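Shop Floor > Walkthroughs > Snack Aisle
4 min read

Snack aisle safety check, Favcombe store – with my comments

I did this one on 24 April 2024 with Iida Ruotsalainen's old sheet in my hand, and I've kept her headings so we can compare with last August. My notes are under each line, and yes, I ramble a bit (sorry, Shoshana!).

1. Packaging and seals – OK
I love this part of the job, I really do. Check the ends first on anything tubular, then look along the body for splits, crushed spots and sticky patches. Twisted or crimped ends are where wrappers like to give, so go slowly there. If one has opened, it comes off sale right away and goes in the Drarkero tub out back.

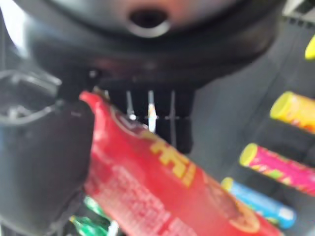 Item 1: red wrapped tube, yellow lettering, crimped at one end.

2. Dates – OK, one to watch
Most of what I turned over was good into 2027, so no drama. The multipacks from Emiline are shorter dated – please bring those forward when you restock. I still think the date print is far too small, but that's a fight for another day.

3. Shelf edges and trim – OK, recheck
Run your hand along the white strip (gently!) and feel for anything lifting where the panels meet. Sleeves catch on that sort of thing and so do kids' fingers. Same again for the gray kick panel underneath, which takes a beating from carts. Last year's repair was job 3499 with Escobedo, if anyone needs to quote it.

4. Stacking and reach – OK
Canisters stand upright, lids on, with nothing poking out past the edge. Boxes go together at one end so they can't be knocked into the round stuff and start it rolling. I'd like a little more breathing room between the cans, but Shoshana Crenshaw likes a full shelf and she does the ordering, so there we are.

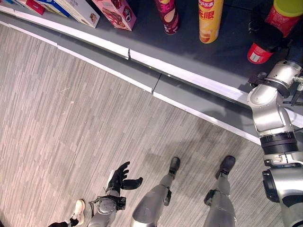 Items 3 to 5: boxes and canisters on the gray shelf, with the yellow 乐事 one toward the right, and the floor in front.

5. Floor – OK
Look for raised edges in the striped wood-grain covering, plus crumbs, spills and stray wrappers. Get down low for this, it's worth the sore knees! A quick sweep before opening is plenty most days.

6. Paperwork – not done
The aisle card still says 9 on the front and something else on the back. I'll print a new one when the printer is back. Signed copy is in the blue folder, under Iida's.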